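Imprimir esta página | Enviar por correo

[lista-taller] Re: ¿Y la bandeja? ¿Y el disco? ¿Y la caja?
25 de noviembre de 2020, por Nahom Habte

El del banco del fondo escribió:

> Buenas. Leo desde octubre que el brazo del taller «ya casi» desmonta un
> ordenador de sobremesa. Tengo tres preguntas y ninguna mala intención:
>
> a) ¿Para qué hace falta una bandeja impresa, si el brazo puede dejar las
> piezas encima de la mesa como hacemos todos?
> b) ¿La pinza agarra el disco desnudo o con su soporte?
> c) ¿Cuándo recuperamos la mesa de perfiles? Tengo una fresadora en el
> pasillo y mi familia empieza a ponerle nombre.
>
> Saludos desde el banco del fondo.

Gracias por lo de «ninguna mala intención», lo imprimo y lo cuelgo. Contesto por partes, con las fotos al final de la segunda, que así hay que leer algo antes de llegar a ellas.

1. La bandeja

Sí, hace falta. Nosotros dejamos un procesador encima de la mesa y luego lo buscamos con los ojos. El brazo va a unas coordenadas y, si el procesador se ha movido dos milímetros, aprieta el aire con muchísima convicción. La bandeja gris le da a cada cosa un sitio fijo: el procesador tiene su hueco cuadrado y lo demás se reparte entre los bloques y las ranuras. La primera versión la llamé Parneck 1 y se alabeó por una esquina como una patata frita. La actual, Parneck 2, se llevó 327 gramos de filamento y sale plana si se imprime con falda ancha y se deja enfriar sin abrir la puerta. Esto último va por quien abre la puerta.

El hueco del procesador tiene holgura de sobra. Si lo ajustas más, entra precioso y después no hay quien lo saque, ni con pinza ni con palabrotas. Probé las dos cosas.

2. El disco

Con su soporte azul cuando se trata de meterlo o sacarlo de la caja. El soporte es de plástico, perdona algún error y tiene zonas donde apoyar los dedos que no son la placa del disco. Para acercar la cámara de la muñeca a los contactos dorados hay que inclinarlo, y ahí el agarre es más delicado: los dedos van justo al borde y cualquier exceso de fuerza lo paga la electrónica. Tengo la fuerza puesta al mínimo que admite el programa y la velocidad por debajo de 100 mm/s. Es lento. Se puede ir a por un café y volver, y de hecho yo lo hago, aunque en la hoja de normas ponga que no (la hoja la escribí yo, así que estoy en trámites conmigo mismo).

La torre se trabaja tumbada y sin la tapa lateral, con la fuente de alimentación hacia el lado por el que nos ponemos nosotros. El zócalo del procesador está vacío en la foto general. No me escribáis para avisarme.

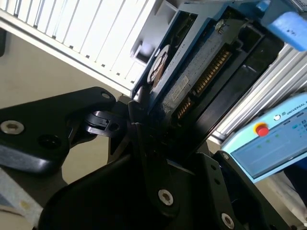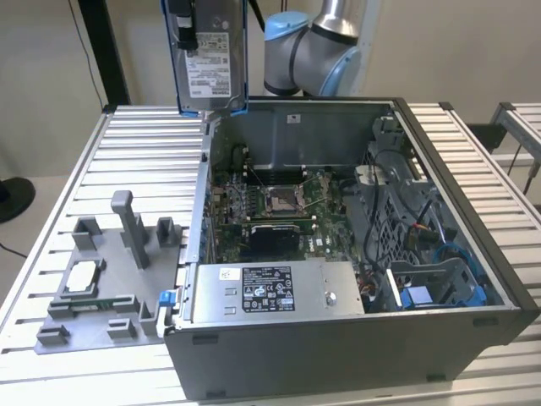
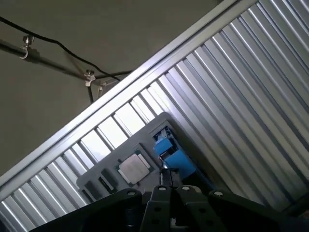
3. La mesa

Aquí viene la parte que el banco del fondo no va a querer leer. La mesa no se puede mover todavía. Todas las posiciones están tomadas respecto a los perfiles, y correr la torre o la bandeja un palmo significa enseñarlas otra vez una por una. El script que hace eso, Shirazi, lleva 1.268 líneas, de las que entiendo bastantes. Prometí que recalcularía todo a partir de unos puntos de referencia en la bandeja. Lo hace. Luego manda el brazo a un sitio que está al otro lado del tabique.

Mi plan, por orden:

- Arreglar el signo que tengo cambiado en algún sitio de Shirazi.
- Atornillar la bandeja a los perfiles con tuercas en T en lugar de confiar en el rozamiento y en la buena voluntad.
- Hacer una plantilla para la torre, de modo que pueda quitarse y ponerse.
- Devolver la mesa los fines de semana, y entonces que entre la fresadora.

Si alguien sabe de transformaciones de coordenadas y acepta que le paguen en bocadillos, que me escriba fuera de la lista.

4. Cosas que necesito

Tornillos Allen de repuesto para los dedos. Había una bolsa en el cajón de Pradcombe (el armario, el que heredamos con ese rótulo) y ya no está. No acuso a nadie, pero la bolsa era transparente y decía «PINZA» por los dos lados.

También un disco muerto, o varios. El que uso ahora me da pena. Cualquier modelo de 3,5 pulgadas vale mientras tenga la placa entera, y prometo no mirar lo que hay dentro.

Y si alguien ha tocado la parada de emergencia «para ver si funcionaba»: funciona. Hay que girarla para soltarla y volver a arrancar desde el principio, cosa que me llevó una tarde descubrir, porque empecé sospechando del cable.

Los archivos de Parneck 2 están en la carpeta común de Sarnetis, subcarpeta «bandeja_buena_esta_si». Las otras cuatro con nombre parecido las borro esta semana.

Nahom

Última actualización: 19:40 h (corregido el nombre de la subcarpeta)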